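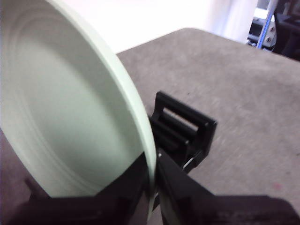
Gerardo Gentile reckons a robot that can't empty a dishwasher has no business in a kitchen, and that he'll believe in one when it puts his plates away without being asked twice. He left that under my last page on the Stundell arm, and it is a fair test. My own children fail it. So this page is about how to find out, at home or in a small canteen, whether an arm with two fingers can handle your crockery yet.

What you need

One arm, fixed to something heavy. A felt-covered table or a folded blanket. Plates you don't love. A rack. A dustpan, within reach.

Step 1. Pick your plates

Start with one kind of plate and stick to it. A pale green plate with a thick rim is a kind thing to give a beginner. Thin rims twist between the fingers, and anything with a gold edge belongs to somebody's aunt.

Step 2. Teach the grip

Take the rim in the gap between the two fingers and close slowly. Stop as soon as the plate no longer wobbles when you nudge it. The Kyriakidis manual tells you to close to full force, and I followed it once.

Keep the fingers clear of the middle of the dish. You want the plate held by its edge so it can be tilted.

Step 3. Lift, then tilt

Do these as separate moves. Lift straight up by a hand's width, wait, then turn the plate on its side. Arms left to themselves like to do both together, and catch the far rim on the table.

Step 4. Into the rack

Set the rack square to the arm and tape its feet down. Lower the plate until it touches, open the fingers, and back out the way you came in. If the plate leans on a finger as you leave, it comes with you.

Step 5. Keep score

Do 30 plates without helping. Write down every time you put a hand in, including the times you only meant to. My best run at Ondcombe needed 7 rescues and lasted most of a September afternoon, with a break at four for tea, which I made myself.

So, can it do the washing up?

It can move a known plate from a known spot to a known rack. Mixed bowls, a greasy pan, a fork hiding under a saucer: no. Fotini Vasilakis got hers to sort mugs as well, after roughly 2,000 tries, and she still washes them by hand.

If yours drops plates at the tilt, go back to Step 2 and check the finger pads before you touch the settings. Worn pads are cheap to replace.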